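Sodeck Lap Times: read me first

Hi, and thanks for downloading this. What you've got is a set of lap and sector times from club motorcycle racing at the Sodeck circuit, typed up from paper timing sheets and tidied into plain CSV files. I'm Ghazala Yousafzai, I raced there (slowly) for a few seasons, and I got tired of arguing in the paddock about who was quick in the wet. So I made a spreadsheet, and the spreadsheet got out of hand.

What's in the folder

races.csv has one row per race. There are 112 of them, from the first season I could find sheets for up to last October.
laps.csv is the big one, with one row per rider per lap.
riders.csv gives each rider a number and a class. No names, see further down.
weather.csv is my own notes, so go easy on it.

Everything is UTF-8 with commas, and the first line is always the header. If Excel turns your lap times into dates, import the column as text and try again. It did that to me more than once and I said some things.

Columns in laps.csv

race_id: matches races.csv
rider_id: matches riders.csv
lap: starts at 1, and the lap from the grid counts as lap 1
s1, s2, s3: sector times in seconds
total: lap time in seconds, copied from the sheet and not added up by me
flag: blank for a normal lap, R for red flag, P for pit, X for "I can't read this"

Sometimes s1 + s2 + s3 doesn't match total. The old timing box rounded each sector on its own, so you'll see little gaps all over the place. Anything bigger than that is probably my typing. Please tell me!

Classes

Supersport, superbike, twins, and the lightweight class everybody calls the Trovano Cup after the shop that put up the trophy. Twins and the Trovano Cup shared a grid for 14 races, and in those the sheets only give overall positions. I split the classes afterward using bike numbers, so class_pos is my work and overall_pos is official. If they seem to disagree, trust overall_pos.

The chicane problem

OK, this one matters. The chicane before the back straight (Karunaratne, on the circuit map) was tightened during a winter break, and sector 2 got slower for everyone. Don't compare s2 across that change. There's a column in races.csv called layout, with values 1 or 2, and you should filter on it before you do anything at all. My first chart showed the whole supersport field falling apart in a single year and I was so excited about it, and then I remembered the diggers.

Missing stuff

Two race meetings are gone completely. The sheets got soaked in somebody's van and I couldn't rescue them. Their races aren't in the 112. The sprint races in the first season have totals but no sectors, so s1, s2 and s3 are empty there. Empty means empty, by the way. I never used zero for a missing time.

Weather notes

dry, damp, wet, or mixed, decided by me from the clerk's remarks and whatever people could remember. "Mixed" covers a lot of sins. If a race started dry and it rained on the last lap, I still called it mixed, which you may think is silly.
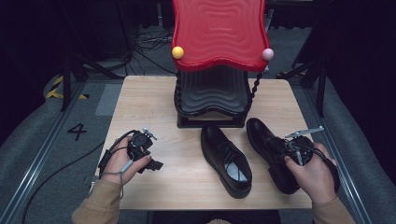
Vasilis Perić wrote to me that mixed is close to useless as it stands, and that what he wants is the lap number where the track changed, even if it's a guess. He's been fitting tire drop-off curves for superbike and every mixed race throws them out. Fair enough. I've started adding a change_lap column, working backward from the newest season, and it'll show up in the next version with a second column saying how sure I am.

Names and privacy

Results are pinned up in public, but plenty of these riders were hobby racers who never asked to be in a data set. So it's numbers only. Please don't try to match them up and post the list. If you think you're rider 2 and want your rows out, write to me and they're out.

Using it

Free for anything that isn't betting. Say where you got it, and if you make a chart, send it over, I love charts. The cleaning script is called arex.py (Arex was my first bike, don't ask) and it needs nothing beyond standard Python. Run it from the same folder as the CSV files or it'll complain that it can't find races.csv.

Corrections: send me the race_id, the rider_id, the lap, and what you think the time should be. A photo of the original sheet helps a lot. I do fixes in batches over the winter, so January is usually when a new version goes up.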